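**Clostotgate Forums › Laundry & Fabric Care › Fleece pilling: spin speed or heat?**

Started December 13, 2019

---

**jsimard**

Looking for input on pilling in polyester fleece. Machine is a front-loading Daletti. Cycle is Normal, warm, high spin. Detergent is Bélanger liquid, dosed to the first line on the cap. Dryer on medium until the sensor stops it.

Two jackets and a throw, all anti-pill according to the labels, and all of them have hard little balls at the cuffs and along the zipper. The throw is worst. It gets washed with towels.

My theory is spin speed. The drum presses the fabric flat against the holes and the fibers get pulled through. Has anyone dropped the spin and seen a difference?

---

**Shirley Hiebert**

Take the towels out first. Cotton terry is rough when wet and sheds lint the whole cycle. The loose polyester ends on the fleece grab that lint, tangle around it, and you have a pill. The spin comes after all the rubbing is over.

Also turn the jackets inside out and close the zippers. An open zipper does more harm than anything else in the load.

---

**carter_c**

Disagree on spin being harmless. A load that is badly balanced gets redistributed several times before the machine commits to full speed, and every one of those attempts is extra tumbling. On my machine a lone throw adds over 4 minutes that way. With the spin set to low it balances on the first or second try.

I will grant that this is tumbling caused by the spin setting and not the spin itself.

---

**Zixuan Dai**

Order of importance, from what I have seen on my own stuff:

1. What else is in the drum
2. Dryer heat
3. Cycle length
4. Spin

Heat matters more than people give it credit for. Polyester softens well below the point where it melts, and a brushed surface that gets hot while being tumbled will mat down. Matted nap feels like pilling when you run a hand over it, but a fabric shaver does nothing for it. Worth checking which of the two you have. Pick at one with a fingernail. If it comes off as a ball, it is a pill. If it smears into the surface, it is matting.

---

**jsimard**

Checked. Cuffs are pills. The middle of the throw is matting, or mostly. So two separate problems.

@Shirley – what do you wash fleece with, if not towels? I don't own enough of it to fill a drum.

---

**Shirley Hiebert**

Smooth synthetics. Gym shirts, nylon shorts, that sort of thing. I also put in flat sheets if they are a tight weave. Fitted sheets no, they wrap around everything and the load comes out as a knot with the fleece in the center of it, still soapy.

---

**carter_c**

A mesh bag solves that. I use a large Vudeo bag and it goes in with anything, towels included. No lint gets through that I can find.

---

**Zixuan Dai**

A bag coarse enough to rinse through is coarse enough to let lint in. I have one of the Vudeo bags. It helps with zippers and straps. After a wash with navy towels the fleece inside still had navy fuzz on it.

---

**carter_c**

Then your bag is a different mesh or your towels are new. Mine are 3 years old and have nothing left to shed.

---

**Shirley Hiebert**

Towels never run out. Look in your dryer filter.

---

**jsimard**

Ran the throw yesterday with shirts only. Delicate cycle, cold, low spin, half the detergent. Line dried in the basement. It took until this morning to dry. No new pills, but one wash doesn't tell me much. The matted section is unchanged.

Is there any way to get matted nap back up?

---

**Zixuan Dai**

Partly. Dampen it, brush in one direction with a soft pet brush, then against, then let it dry flat. Don't use a wire brush, it cuts the loops on the back side. If the fibers have been heat set in the flat position they will not come back, and the brush will tell you that quickly enough.

No softener either. It coats the fibers so they cling together, and the fleece stops moving moisture.

---

**carter_c**

Softener is fine in small amounts. I have used it on fleece for years. A jacket will wear out at the elbows before softener does anything to it.

---
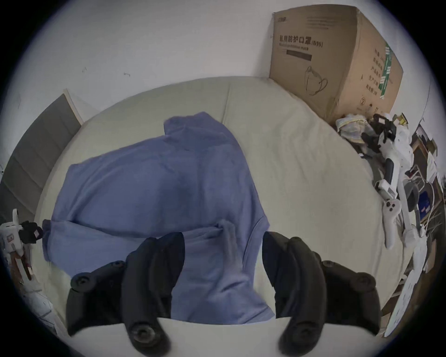 **Harpreet Chan**

I side with Zixuan on softener. I quit using it on fleece in May and went to cold water at the same time, so I can't separate the two effects. The periwinkle one is still fuzzy. I lay fleece out on the bed after the wash – low spin leaves more water in it, so put a towel down if the mattress matters to you.

jsimard, give it at least 4 washes before you decide anything about the spin. And shave the cuffs first, or you won't be able to tell old pills from new ones.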